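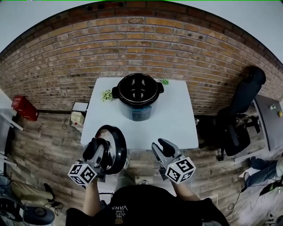
Katia Gatti put the objection to us early on: a planner that waits for a perfect pose estimate will never pick up anything in a real room, so why keep making it wait? Her question reshaped the whole software stack, and this section describes what came out of it.

**Figure 3.** Bimanual demonstration with hand-held grippers: the left holds a pot lid upright, the right is open. Each gripper carries a cube of fiducial markers.

### 4.2 Planning with late poses

Otuvura, our tracking module, reads the marker cubes on both grippers (Figure 3) and publishes a pose for each one together with a covariance. Wide-angle distortion is handled before detection; bowed edges had been costing us corner accuracy near the image border. When a cube is hidden or seen at a steep angle, the covariance grows and the module keeps publishing. It never drops a message.

The planner, Fadano, takes these poses at 50 Hz and replans at 10 Hz. Between replans it follows the last trajectory and widens its safety margin as the pose uncertainty increases. We were delighted by how much this one change bought us! Lid handling is a hard case, as a thin disk held on edge leaves little room for error in wrist rotation, and the old planner would simply freeze there. The new one slows down, keeps moving, and tightens up again once a second face of the cube comes into view.

Two details matter for anyone who wants to reproduce this. First, both grippers must share one clock. We lost most of December to a timestamp offset that looked exactly like a calibration error. Second, the free gripper should stay in the plan even when it is idle, so that its path remains available for a handover.

We replayed 607 recorded segments through both planners. The old version stalled in nearly 14 percent of them, mostly during lid rotation. The remaining stalls under Fadano all involve both cubes being lost together, a case we return to in Section 5.1, where the tracker also gets a short-term motion model.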